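51 minutes on one LP, is it going to sound terrible? 13 songs and nobody in the band wants to cut any

brirkleybasement

Ok so we're a four piece from Brirkley, kind of emo, kind of shoegaze depending on who's driving the van. Second album is done, it's called Irance, 13 songs, 51 minutes. Mixes are finished. We got it mastered at Hourani and we love how it came back for streaming. Now we want to press it and I'm getting conflicting info from everybody.

The plant (Pakari) says they CAN cut 51 minutes on a single 12 inch but it'll be quiet and we might lose some low end. They suggested a double. Double costs way more, plus gatefold, plus shipping is heavier, plus we would have to charge more at shows and people at our shows are mostly broke. So are we.

Options as I see them:

Single LP, all 13 songs, live with it being quiet.
Double LP, sounds great, we eat the cost.
Single LP with 9 or 10 songs and the rest as download only. Drummer hates this one. His favorite song would be the first to go, he knows it too.

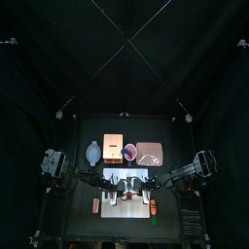
Also the last track is the loud one. Starts with just guitar and a voice memo of rain, ends with everything going at once, feedback, two basses, floor tom thing. I've read that the end of the side is the worst place for loud stuff?? But it's the closer. It has to be the closer. We wrote it as the closer.

Would like to have copies for a run of shows in August so we don't have forever. Plant wants the files soon. Anybody been through this with a long album? Did anyone complain about the sound? Do I need a different master for vinyl or can we just send the one we have?

Also don't say "just do tapes", we're already doing tapes. 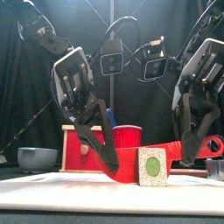

sidebee

Been through almost exactly this. Ours was a bit shorter than yours and we still had trouble.

First, quiet isn't the end of the world. People turn it up. The problem is when they turn it up they turn up the surface noise with it, so all your soft intros get crackle on top. You said shoegaze so if it's mostly a wall of guitars you'll get away with more than a folk record would. The rain voice memo is where you're going to hear it. Rain plus crackle though... might kind of work.

25 and a half minutes a side if you split it dead even. And you probably can't split it dead even, songs don't line up like that. So one side ends up at 27 or something and thats the side that sets the level, because you don't want side A loud and side B tiny. Get a piece of paper, write down every song length, and try orders until the sides are as close as you can get. We did this on the floor with index cards. Took a whole evening and one argument.

About the end of the side. Yes, it's true. The record spins at the same speed the whole time but the groove near the label is a shorter trip around, so the same second of music gets squeezed into less space. High end gets fuzzy. Esses get spitty, cymbals go to mush. Loud and bright at the end of a long side is pretty much the worst combo. Not impossible! Lots of albums end loud. But most of them aren't doing it at the end of 25 minutes.

Ask the cutting engineer, not the sales person at the plant. Whoever actually cuts it will tell you straight. At a lot of places the email you're talking to is the order desk and they're reading off a chart. Nice people, but a chart. 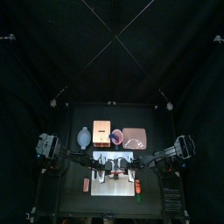 Both arms reaching in over the black mat, row of objects across the back.

And yes get a vinyl master. You do NOT want to send the streaming one if it's slammed. Loud digital masters don't make loud records, the cutter just turns it down and now you've got something quiet and flat instead of quiet and alive. Go back to Hourani and ask for a less limited version, one long wav per side with the gaps already in it, low bass closer to mono, a little de-essing on the vocal. They might do it cheap since they already have the session up. Should be quick for them. Ask what they charge before you say you're in a hurry lol.

If it were me: test pressings, no matter what. Play them on a bad turntable and a good one. Don't skip it to make the August dates. We skipped listening properly on our first one, just kind of put it on while packing, and approved a side with a distorted vocal all the way through the last song. That's on us forever now.

dubplate_mess

double LP. do it right or dont do it. 4 sides, 3 songs a side and one side gets 4. done. your closer gets a nice short side to itself basically and it'll rip.

nobody ever bought a record and said wow glad they saved money

brirkleybasement

@dubplate_mess I mean you're right but who's paying for it haha

@sidebee this is super helpful thank you. Did the index card thing last night. Best I can get is 25:10 and 25:50 without wrecking the order, and only by moving the instrumental. Bass player is fine with it. Emailed Hourani about the side files, they said yes.

Still stuck on single vs double.

crateandbarely

Coming in from the other side, I run a merch table a lot and help out with a small distro. Not an engineer so ignore me on grooves.

Doubles sit. They just do. Unless people already love the band, somebody standing there with a drink and one arm free sees the double price and buys the shirt. Single LPs move. Had one double last year that was gorgeous, heavy, printed inners, and we brought most of them home every night. Carried boxes up so many stairs.

There's one more option nobody brought up – LP plus a 7 inch. Put 10 or 11 songs on the LP, the last ones on the 7. Costs more than a single, still less than a full double most places, get a quote tho. And your closer could live on the 7 by itself at 45 so it'd be LOUD. Check the length, if it's over 5 minutes or so it starts getting tight again.

Downside is it's fussy. People lose the 7 inch. Used copies turn up without it. Some will never play it at all, they'll think the album ends early. Depends how precious you are about the order. 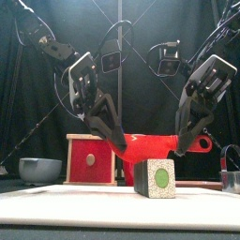
Two grippers, one bright red object, white tabletop.

Whatever you pick put the full download in the sleeve, all 13. Nobody gets mad then. And tell your drummer his song can be first on the 7 inch, sounds like a promotion if you say it right.

Also order sleeves at the same time as the records. Printing is the part that ran late for us, both times. Spine text especially, check it, then get somebody outside the band to check it.

brirkleybasement

Oh the 7 inch is interesting. Closer is 6:40 so maybe too long?? Asking Pakari for a quote on that and the plain single. Will post what the cutting engineer says when I hear back, if I hear back.

sidebee

6:40 on a 7 is pushing it, at 45 anyway. You could run it at 33 but then you're back to the fuzzy problem. I'd keep it on the LP and put two shorter ones on the 7. Pulling those off side B gives the loud one more room too.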